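Home | Datasets | Wiki | Issues | Contact

# jerkari-recaps

Episode-level data for reality dating and competition shows. Who hosted, who got sent home, when, and how the reunion went. Maintained by Rajeshwari Lobo. Last proper edit of this readme 25 Mar 2019, small fixes since.

## What's in it

896 episodes, 48 seasons. Mostly Australian and Canadian shows, a few American ones where the local version borrowed the host. One row per episode in `episodes.csv`, one row per contestant per season in `cast.csv`.

Covers:

- elimination order
- host on the night (not the billed host, the one who really turned up)
- reunion special yes/no, and who ran it
- screen time for each contestant, in seconds, where we have it
- whether the winning couple were still together at the reunion

Does not cover: ratings, socials, anything from gossip mags. Please stop sending pull requests with gossip mags.

## Why

Started as a spreadsheet for arguing with my sister over whether the person who gets the first date ever wins. Then Wornard (the recap site, now offline) let me have their old episode notes and it got out of hand. There was no clean source for guest hosts and fill-ins anywhere. Lots of fan wikis just copy the season host down the whole column, so every fill-in vanishes.

## Columns, the confusing ones

`host_night` – whoever did the hosting for most of the episode. If two people split it, both names with a semicolon between.

`host_billed` – name in the opening credits. Leave blank if there were no credits, don't guess.

`exit_type` – voted, walked, medical, producer, other. "Producer" means they were removed and the show said so on air. If the show was vague it goes under other.

`screen_s` – seconds with the face on screen. Only filled for 40 of the seasons. Done with Pullix, which is our face-matching script, then checked by hand. It mixes up contestants with the same haircut, so finale numbers are better than premiere numbers. There are a LOT of people in a premiere.

`together_reunion` – yes, no, unclear. Unclear is used a fair bit. Sitting on the same couch is not a yes.

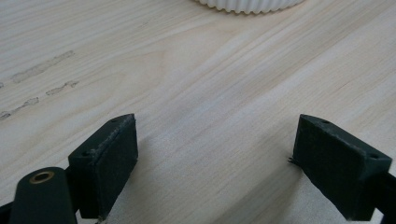

Dates are air dates in the home country. Canadian shows with east and west feeds get the east date. A couple of Australian seasons ran two episodes back to back and were listed as one in the TV guide, I split them wherever there was a title card in the middle.

Spelling of names follows the on-screen caption, even when the caption was wrong. There's a `name_fixed` column if you want the correct one. Sorting by the caption name will give you one contestant as two people in at least one season, so use `cast_id` for any joins.

## Known problems

- Seven seasons have no reunion data at all. Specials went straight to a website that got shut down. If you taped any of them, write to me
- Recap and clip episodes are in there with `is_recap` = 1. Filter them out before counting eliminations or your averages will look silly
- Host of the Ikonen season changed partway and the change isn't marked cleanly. Fix is planned for May
- Contestants who came back in a later season get a new `cast_id`. The link table for this is half finished
- Some of the older rows have teh wrong season number. If it looks off it probably is

## Using it

Download the two csv files. UTF-8, commas, header row. Excel will mangle the dates if you double click, import them insted. No install, no package, there was one once and I couldn't keep up with it.

Numbers people usually want first: episodes per season, eliminations per episode, share of screen time going to the winner before halfway. That last one is the fun one. The edit gives it away in plenty of seasons, though I wouldn't bet on it.

## Please don't

Use `screen_s` to say something about a real person's popularity, or to train anything that picks faces out of a crowd. Contestants signed up for a TV show, they didn't sign up for that. No ages, home towns or jobs in the files, and I won't add them. If you were on one of the shows and want your surname dropped, email and I'll swap it for an initial, no questions.

## Licence

Free to use and share with credit to jerkari-recaps. If you change rows, say so somewhere your readers can see it. Wornard notes are not included in the download, only the facts pulled out of them.

## Contributing

One season per pull request. Say what you watched and where (broadcast, disc, streaming). Streaming cuts are sometimes shorter than what aired, so put `stream` in the source column. I check things in batches and I'm slow. Poke me if it's been more than a month.

## Recent items

- Reunion couch seating, first pass
- Pullix: better at hats now
- Fill-in hosts, full list by season
- Walkouts vs votes, the chart everyone asked for
- Ikonen season: call for tapes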